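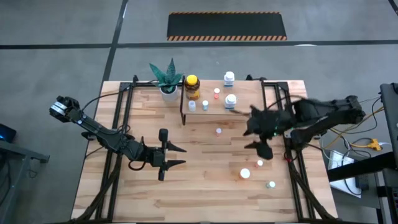 Smoked Paprika, From Drying House to Skillet

A red powder that most kitchens use a pinch at a time, and keep far too long

Smoked paprika is sold next to plain paprika, in the same size of jar, at close to the same price, and many cooks treat the two as the same thing. They are made from related peppers, but the drying is different, and the drying decides most of the flavor. Plain paprika is dried in the sun or in hot air. The smoked kind from the north of Cáceres, in western Spain, is dried over slow oak fires in two-story sheds. The fire burns on the ground floor, and the peppers lie above it on a slatted floor and are turned by hand.

The reason for the smoke is weather. Harvest in that valley runs into the fall, when rain is common and sun drying is not dependable. The fires remove the water slowly and leave the color in place. Peppers that dry too fast turn brown, and the powder ground from them tastes of scorched skin.

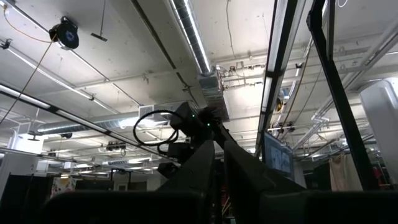 Food & Pantry | May issue
Words and kitchen testing by the Mondura food desk

Grinding

Dried peppers go to the mill with the stems removed and, in better grades, most of the seeds and inner ribs removed as well. Seeds are pale and oily. Ground in quantity, they lighten the powder and shorten its life. Stone mills are still preferred for fine grades and are run slowly, since friction heats the powder and heat dulls the red. A fine grind colors oil evenly. A coarse grind leaves specks and settles to the bottom of a sauce.

Rub a little between two fingers. It should feel like flour, leave a deep stain, and smell of smoke first and pepper second. Grit means a coarse grind or a high share of seed.

Sweet, bittersweet, hot

There are three standard types. Sweet (dulce) has no heat to speak of and is the one to buy first. Bittersweet (agridulce) comes from a darker, longer pepper and has a mild heat and a slight edge. Hot (picante) is sharper, though well below cayenne. A recipe that says only "smoked paprika" can be taken to mean sweet.

For this feature we cooked with two supermarket jars and two tins bought by mail. The tins were a sweet and a bittersweet from Bronder, packed after the last harvest, and the jars carried no harvest date at all. The difference showed most in plain dishes. On boiled potatoes with oil and salt, both tins gave a clear wood smoke and a little sweetness. One jar was acceptable. The other tasted of dust and had to be used at double the amount before any smoke came through, by which point the potatoes were chalky. In a long bean stew with sausage the four were much closer, and we would not open a new tin for it.

Weltesia sells a bulk pouch aimed at home sausage makers. It is good powder, but few households will finish 900 grams while it is still worth eating. Split it with someone or leave it.

Heat and fat

The color and much of the aroma in paprika dissolve in fat, so the powder does its best work when it meets oil before it meets water. It also contains a good deal of sugar and burns in seconds. The usual failure is to add it to a hot pan with the onions and then go looking for the stock.

The method is simple. Cook the onions and garlic as usual. Take the pan off the burner and wait until the loud sizzling stops. Stir in the paprika, count to five, and add the liquid – stock, tomato, wine or water. Return the pan to the heat. If the powder turns from red to brick brown before the liquid goes in, throw it out and start over. The bitterness does not cook away.

Dry rubs need similar care. Paprika on the outside of meat over a high flame will blacken well before the meat is done. Use it on slow roasts, or mix it with oil and brush it on near the end.

Potatoes and peppers in smoked oil

Serves 4 as a side dish.

600 grams waxy potatoes, peeled and cut in thick slices
2 red bell peppers, seeded and cut in strips
5 tablespoons olive oil
3 garlic cloves, sliced
2 teaspoons sweet smoked paprika
1 tablespoon sherry vinegar
Salt

Boil the potatoes in well-salted water until a knife goes in without force. Drain them and leave them in the colander to steam dry. Meanwhile, cook the peppers in the oil over medium heat, with a lid on, until soft but not browned. Add the garlic for the last minute. Take the pan off the heat, wait for it to go quiet, and stir in the paprika. Add the vinegar at once; it stops the cooking. Fold in the potatoes, salt to taste, and let the dish stand for roughly 7 minutes so the oil soaks in. Serve warm. A fried egg on top makes it supper.

Bittersweet paprika can replace half of the sweet. Hot paprika should be held to a quarter teaspoon.

Storage

Light, heat and air all take the color out of paprika, and light works fastest. Tins are better than glass for this reason, and a glass jar on an open rack above the stove is the worst place in the kitchen. Keep the tin closed, in a cupboard away from the oven. Do not shake it over a steaming pot. The damp gets in, the powder clumps, and after that mold is possible.

An opened tin holds its full smell for a few months and is usable for about a year. The refrigerator stretches this somewhat if the lid is tight. Write the month of opening on the bottom of the tin in marker. Powder that has gone orange or tan at the surface is often still red underneath, and stirring it will make it look better without improving the taste.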